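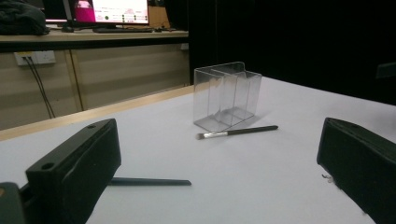

Hapeta is a collection of household words for tables, shelves, worktops and the bits that hold them together, gathered from people in and near Bremitz who were kind enough to talk to me while they got on with their chores. It began as a page of notes for my own use and grew, as these things do, into 173 entries. Some are old words that only grandparents use, and some are quite new. Take a white tabletop with a strip of light tan wood along its side: most of us would say "edging" and move on, but in Bremitz that strip is a "lipping", and over in Gelar I was told very firmly that it is a "hem", the same as on a skirt! Both are in, each with its place beside it.

What you get

The main file is words.csv, with one word to a line. The columns are word, meaning, place, heard_in and note. I have kept the spellings people gave me, even where two speakers from the same street disagreed, and the note column is where I ramble a bit. There is also a smaller file, sayings.txt, holding 35 sayings that wouldn't fit comfortably into a table (my favourite is "a short leg hears all the gossip", said of a wobbly chair).

How it was gathered

Mostly over tea. I asked what things were called and wrote down the first answer, then read it back. Of the entries, 68 come from Gelar and the rest from Bremitz and the farms round it. Names and addresses were never written down, so please don't write asking who said what.

Known gaps

Kitchens are covered far better than sheds. Plurals are patchy. There are 20 entries marked "unsure" where I couldn't read my own handwriting, and I'd be very glad of help with those from anyone who grew up with the words.

Using it

Share it, print it, put it in a school project, and mention Hapeta somewhere if you can. The Wokent word list uses the same columns, so the two files can be joined without any fuss. Corrections are welcome all year, though I tend to save them up and put them in together each November.

Last updated 5th October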